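The Plate Station at Celthorpe
212 shares – 4 comments

Celthorpe packs tableware for catering customers, and much of the work still passes through human hands. Since August, part of plate handling has gone to a two-armed system supplied by Drasel. The first cell handles single plates on a plain table. Software from Pikard plans the motion.

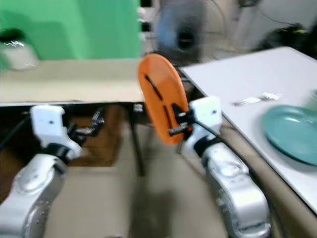
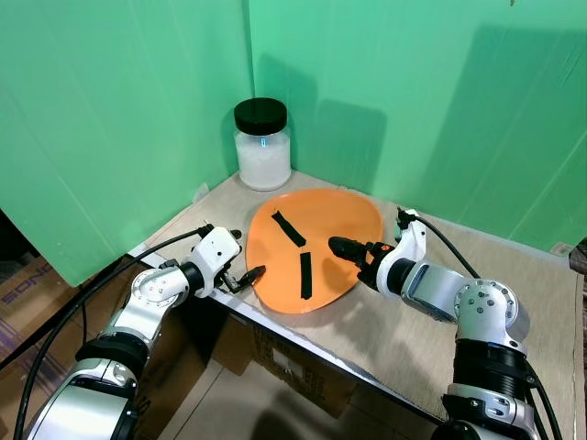
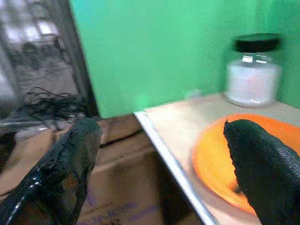 Trials at Celthorpe with an orange plate. In the first picture the right arm holds it upright; in the second it lies on the table between both grippers.

A plate is a poor object for a two-finger gripper. The rim is thin and curved, and a small error in approach angle pushes the plate across the table. Celthorpe's operators set a limit of 8 failed grasps per shift before the cell is stopped and checked. Early shifts reached that limit before lunch. Recent ones seldom do.

The staffing effect is easy to misread. The packing floor had 30 people before the cell arrived and has 30 now, but 18 of them have changed duties. Four tend the cell in turns: they place stock, clear faults and record each stop by cause. The others moved to inspection and mixed orders, where items vary too much for the present software.

Pay grades were settled before installation. Training was not, and operators learned fault recovery largely from one another. A written procedure followed some four weeks later. It covers restarts well and gripper wear badly – finger surfaces are still judged by eye.

Speed remains the weak point. An experienced packer is faster on every plate type tested, and the cell earns its place mainly on long, repetitive runs. Odukoya, the consultancy that reviewed the line, advised against a second cell until fault records cover a full season. Management has accepted that advice and will look at the figures again when the season closes.

Share 212 – Comments 4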